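Stinby Housing Cooperative
Building Operations Group – Minutes of the regular meeting

Meeting opened at 6:30 p.m. in the ground floor meeting room. Quorum was confirmed by the chair. The agenda was adopted with one change: item 7 (bicycle storage) was moved ahead of item 6 at the request of the member for Entrance C.

1. Minutes of the previous meeting

Approved with one correction. Under "Roof drains," the word "replaced" is to read "cleared." The two drains on the north side were cleared only. Replacement remains an open item and is carried to the spring list.

2. Matters arising

2.1 The stairwell light on the third floor of Entrance A has been repaired. The timer is now set to the same interval as the other floors.

2.2 The second quotation for the garage door closer has not been received. The secretary will write again. If no reply arrives before the next meeting, the group will proceed on the single quotation.

2.3 The lost key to the meter cabinet has not been found. The lock cylinder will be changed and the cost charged to the general maintenance line. Two keys will be cut, one for the office and one for the on-call service.

3. Shared laundry – water and drainage

3.1 The technical member presented the log for the shared laundry covering the period since the new meters were fitted. The laundry recorded 208 completed wash cycles in the period, against 159 in the preceding period of the same length. Dryer use rose as well, but the dryers are not metered separately and no figure is available.

3.2 The floor drain beside the end washer backed up on two occasions. On both occasions several machines had been started close together. The plumber inspected the line and found lint and scale at the first bend. The line was flushed and the trap cleaned. The plumber's report recommends a coarser strainer at the standpipe and a removable lint basket behind each machine.

3.3 Discussion. One member asked if the extra load could be traced to use by non-residents. The technical member replied that the booking system records the apartment number only and cannot show this. Another member observed that Entrance D lost its own small laundry in December, and that the increase is consistent with those households having moved to the shared room. The group accepted this as the likely cause and did not pursue the question of outside use.

3.4 Detergent. The dosing pump on the oldest washer delivers more than its setting. Residents have reported stiff fabric and visible residue in dark clothing. The service firm, Amotar, has offered to recalibrate the pump during its next scheduled visit at no added charge. The offer was accepted. Until then the pump is to be switched off and a notice posted asking residents to dose by hand.

3.5 Temperature. A proposal to limit the machines to 60 degrees was discussed and not supported. Members with allergies in the household asked to keep the hotter program for bedding and towels. The member for Entrance B asked that the energy use of the hot program be reported separately. The technical member stated that the new meters allow this and will include it in the next log.

Decision: Strainer and lint baskets to be purchased. Line to be flushed once a year. Cost to be met from the plumbing reserve.

4. Shared laundry – booking rules

4.1 The present rules allow a household to hold two future bookings at a time. Complaints have been received that the Sunday slots are held by the same households for weeks ahead, and that some are then left unused.

4.2 Three options were placed before the group:

Option 1: No change, with a reminder sent to all households.
Option 2: One future booking per household for Sunday, two for the rest of the week.
Option 3: Automatic release of any slot not started within 20 minutes.

4.3 The supplier of the booking panel, Tôn, has confirmed in writing that automatic release can be set on the existing panel without new hardware. The option of separate limits by day requires a software upgrade, for which no price has been given.

4.4 Members raised the point that 20 minutes may be short for households with young children or for residents who use the elevator with a cart. A longer interval was considered. It was noted that a full slot allows for one wash and one dry, and that a longer delay would leave the next user with too little time.

Decision: Option 3 adopted on a trial basis. To be reviewed after one quarter. Option 2 to be reconsidered when a price is available. One member voted against and asked that this be recorded.

5. Ventilation

5.1 The air handling unit serving Entrances A and B was inspected. Filters were changed. The drive belt shows wear and should be replaced at the next filter change. The inspector measured low extraction in four bathrooms on the top floor of Entrance B. In three of these the valve had been closed by hand. In the fourth the duct is partly blocked and must be opened from the attic.

5.2 The group noted that closing an extraction valve in one apartment alters the balance in the others on the same riser. A short text on this will go into the next newsletter. The valves should be wiped clean in place and the center cone must not be turned.

5.3 Drying clothes in apartments. The inspector's report lists condensation on bedroom windows as a recurring remark. The technical member asked that the newsletter text also mention opening the window vents when laundry is hung indoors. Agreed.

5.4 The unit serving Entrances C and D was not inspected, as the attic hatch could not be opened. The hatch hinge is bent. To be repaired before the return visit – the inspection firm will charge for a third attempt.

Decision: Belt replacement approved. Attic hatch repair to be ordered at once.

7. Bicycle storage (taken before item 6)

7.1 The storage room holds 71 racks, all assigned. The waiting list has grown since the last meeting. A number of bicycles have flat tires and appear not to have been moved for a long time.

7.2 All bicycles will be tagged. Owners have six weeks to remove the tag. Bicycles still tagged after that will be moved to the cold store for three months and then disposed of in line with the house rules. The member for Entrance C asked for the notice to be posted in the elevators as well as on the storage room door. Agreed.

7.3 Cargo bicycles. Two households have asked for space. The racks cannot take the width. The area under the ramp was suggested, but it forms part of the escape route and must be kept clear. No other location was identified. Carried forward.

6. Heating substation

6.1 The return temperature from the building has been higher than the district supplier's target throughout the heating season. The supplier's tariff adds a charge when the target is exceeded. The heat exchanger was checked and is within specification. The control valve for domestic hot water is slow to close and is the probable cause.

6.2 The valve and actuator can be replaced in one working day. Hot water will be off for part of that day. Notice of one week is to be given, and the laundry will be blocked in the booking system for the same hours.

6.3 The group discussed placing the work outside the heating season to reduce inconvenience. The technical member advised against waiting, as the added charge continues each month.

Decision: Replacement approved. The chair is authorized to sign the order within the approved budget.

8. Joint purchasing with the Lekness property

8.1 The Lekness property has asked if Stinby would share a contract for snow removal and sand. The present contract runs one more season. The two sites have different requirements for start times, and the Lekness site has a steep access road which may raise the joint price.

8.2 The secretary will ask for separate and combined prices. No commitment is made at this stage.

9. Other business

9.1 The intercom at Entrance D drops calls to mobile phones. The fault has been reported. Residents can still be reached by the wall handset.

9.2 The recycling room will be repainted. Residents will be asked to use the outdoor containers for two days.

9.3 The shelf for forgotten items in the laundry is full. Items are to be kept for one month from the date written on the bag and then given to the textile collection. Items without a date will be dated at the next weekly round.

9.4 A request for a second clothesline in the courtyard was received too late for the agenda. It will be taken at the next meeting, together with the courtyard planting plan.

10. Next meeting

Same room, 6:30 p.m. Items for the agenda are to reach the secretary one week in advance. Meeting closed at 8:25 p.m.
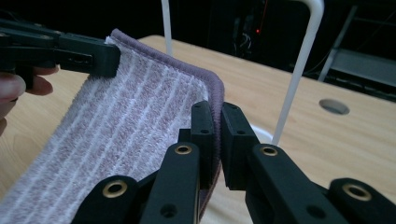
Approved minutes are posted on the notice board at each entrance and kept in the binder in the office. Corrections are to be sent to the secretary in writing before the next meeting.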